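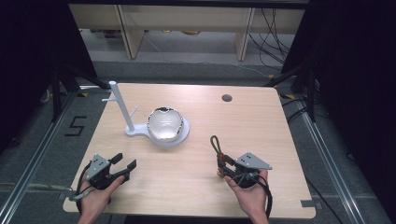 Gedura pair in use with a mug stand and a glass bowl.

Gedura Hand-Held Gripper Pair

Gedura is a set of two hand-held grippers for recording two-handed manipulation tasks. The operator holds one in each hand and does the job directly, at a table or a counter, and the recordings are used to train robot arms. It is sold by Gindine as a pair, left and right, and also as part of the Skimia station kit described further down.

The two units are mirrored. Each is held by a handle with the fingers wrapped around it, and each has a grey triangular mounting plate with holes for fixing your own hardware. The jaws are black and angular. Cables leave the unit near the wrist, so plan on some slack at both sides of the table before a session.

Clear and glossy objects

We get asked about glass a lot. A transparent bowl picks up bright highlights along the rim, and the table shows through its sides, so the object can look different from one take to the next when the room lighting changes. Gedura does not correct for this. If your task list includes glassware, keep the lights fixed for the whole batch and record the same task at more than one spot on the table.

Mug trees and other thin parts call for slower approaches. New operators should plan on 20 practice takes per task before keeping any data.

What comes in the box

Left gripper
Right gripper
Two cable sets
Two wrist straps
Spare jaw tips
Printed setup sheet

Skimia station kit

Skimia adds two floor stands, a cable bundle and a roll of floor tape for numbering stations. The table is not included. Any stable table will do, and one with a grommet hole is fine as long as small parts are kept clear of it. Setup takes one person 30 minutes the first time.

Rooms with several stations should number each one on the floor in large digits. Enter the same number in the session name.

Care

Wipe the jaws with a dry cloth at the end of each shift. Check the plate screws weekly. Do not carry a unit by its cable.

Ordering

Pairs ship in 12 working days. Skimia kits ship separately and may arrive later. The warranty is 12 months on the grippers and does not cover jaw tips or straps. Replacement tips are sold in packs under part number 97.

Orders and repairs in Europe go through our distributor, Lukáč. Orders placed in June will ship with the new setup sheet. The hardware is unchanged.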